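# Dois dias na Peketti, entre curtas e promessas

Fui à mostra de cinema da Peketti a convite da organização, que pagou o comboio e não pagou o hotel. Fica dito, para quem gosta de saber estas coisas. 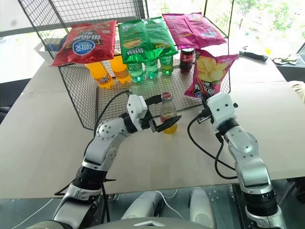
Um leitor do blogue já me tinha avisado por mensagem que aquilo era uma feira de vendas com sessões no intervalo, e que eu ia voltar com a mala cheia de folhetos e dois filmes na cabeça, se tanto. Respondi-lhe que ia ver. Fui ver, e ele só se enganou nos folhetos, que agora vêm todos em código para o telemóvel.

O programa anunciava 13 curtas-metragens em competição. A sala é boa, antiga oficina de encadernação, com bancadas íngremes e um projetor que a casa apresenta como se fosse um membro do júri. Antes de cada sessão passa um anúncio da Helance, a distribuidora que patrocina a mostra, e antes do anúncio alguém sobe ao palco a agradecer à Helance. Na primeira tarde ainda achei graça.

Quanto aos filmes, o nível é o que se espera quando a seleção é feita por quem também vende. Muita paisagem com nevoeiro, muita avó calada à janela, planos longos que não pensam em nada. Salvo *Sal no Soalho*, quinze minutos sobre uma partilha de herança em que os irmãos discutem um armário até à exaustão: bem escrito, mal iluminado, com um final que confia em nós. Não ganhou nada. O prémio foi para um ensaio visual sobre glaciares, e o texto do júri falava em "urgência" sem explicar de quê.

Da parte profissional percebi menos do que queria. A Stemwood montou uma demonstração de restauro digital e mostrou uma bobina antes e depois. O antes tinha riscos, grão e uma cor cansada. O depois tinha caras de cera. Perguntei se o realizador ou os herdeiros tinham aprovado aquele resultado e a resposta foi que o processo era "muito respeitoso". Insisti, e passaram ao diapositivo seguinte. Pode ser que noutro material corra melhor, mas eu só posso escrever sobre o que me puseram à frente.

O debate sobre crítica de cinema teve três oradores e durou menos do que a apresentação deles. Falou-se do fim dos jornais, como se fala sempre, e das plataformas, com um pudor estranho para quem depende delas. Sobre pagamentos, nem uma palavra. Houve uma pergunta da plateia a esse respeito e o moderador achou que era tema para o café. No café não apareceu.

Guardo uma coisa boa, a retrospetiva Sjöberg, arrumada às dez da manhã na sala pequena. Cópias decentes, legendas feitas por alguém que lê, e uma folha de sala com datas certas e sem adjetivos. Havia lugares vagos de sobra. Se a Peketti quisesse mesmo ser um encontro de cinema, começava por trocar os horários.

A organização promete publicar em fevereiro as contas da edição e os critérios de seleção. Pedi que me enviassem ambos. Por enquanto recebi um inquérito de satisfação, em inglês, com estrelinhas.

25 de janeiro de 2021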